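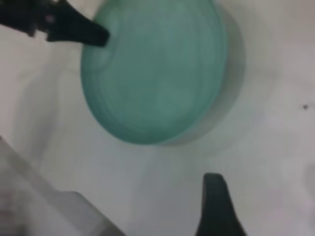

Six ways to be wrong about a green disc

I spent most of January on a question that can be put in one line: if the gripper comes down off center, should it stop and think, or should it close anyway and let the physics sort it out?

Our old policy, Pliser, was a stop-and-think kind of policy. One finger would arrive with its tip over the rim, the other would be hanging back with a stretch of bare white surface between it and the disc, and Pliser would regard this as an emergency. Up it went. It came down again a little to the side, disliked that too, and went up again. Kelechi Onuoha called this "the pigeon" and after a week of watching it I couldn't see it any other way.

The disc doesn't help. It's see-through, more or less, a milky blue-green that gets vague toward the middle, and it has no printing on it to hang a feature on. At wrist-camera range the whole thing goes soft. The sharpest curve you get is often the edge of the shadow, and a network that has been told to find a curved edge will find one. For two weeks I had a very good shadow grasper.

What we changed

The new version (Yakubu Amadi named it Gikau and won't say why) doesn't try to predict where the disc is. It predicts how lopsided the approach is: which finger is going to touch first, and how far the other one has left to go. Then it shifts the wrist along the closing direction while the fingers move, so both sides get to the rim at the same time, or near enough. It never lifts to have another look. If it's wrong it finds out by touching something.

I was against this. There is an email in which I am against this at length, and Yakubu has kept it.

Training data was 1267 grasps, all on the white surface, with the starting offset scrambled on purpose in six directions. The labels came free from the finger encoders, so I didn't have to draw outlines around shiny things, a job I've done before and would pay to avoid.

What happened

We ran 222 test grasps with each policy, using the same list of starting offsets. Gikau dropped or missed fewer discs than Pliser, and it finished a lot sooner, mostly by leaving out the pigeon. The gap was widest on the lopsided starts. On the nicely centered ones the two were so close that Ifeanyi Adebisi asked whether I'd plotted the same file twice. I checked. I had, the first time. The second plot, with the right file in it, looked almost identical, so I got to be embarrassed for no scientific gain.

Two things I don't like. The first is that Gikau shoves. On a disc that sits flat and slides, a shove is harmless, even useful. On anything with a tall center of gravity I'd expect it to knock the thing over with great confidence, and I haven't tested that yet. The second is that I don't know what it does with the shadow. I swapped the lamp to the other side for a short run and the numbers barely moved, and I'd love to say it has learned to ignore shadows, but maybe it has just learned both lamps. Refugio Becerra wants to try it with the room lights off entirely. He also wants to be the one to write it up if it works.

Next on my list is a pass over the failures, sorted by which finger touched first. I have a hunch that most of them come from one direction, and a worse hunch that it's a wrist calibration problem I introduced myself. If so, there'll be another post, shorter than this one and with less about Pliser's character.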